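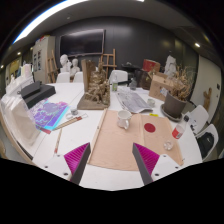

Kadport two-finger handheld gripper with ribbed pads, at a studio worktable.

About Kadport

Kadport builds handheld grippers for recording manipulation tasks, and supplies the matching fingers for robot arms. The operator carries the tool by hand, the onboard camera records the view between the fingers, and the same finger geometry is then fitted to the arm that will repeat the task.

The company was started by Tobias Tran, who still signs off each calibration sheet. Our current product is the Iron kit, now at revision 7. It consists of 59 parts, including two finger mounts, and is assembled with 3 hex keys. Pads are replaceable without recalibrating the camera.

Arriaga is our on-site recording service. We work in rooms as the client normally uses them, with the furniture and supplies left where they are. Cluttered tables are quoted at the same rate as clear ones. The service logged 265 sessions in the year to October.

Worn pads and cracked mounts can be returned under Sustport, our parts recovery program. Freight is paid by the customer.

Categories: Company | Grippers | Data Services

Comments

mlev: Do the rev 7 pads fit rev 5 mounts?

Kadport: No. The screw spacing changed at rev 6.

Darcy P: Ordered the magenta pads, got grey. Colour aside, the grip is the same.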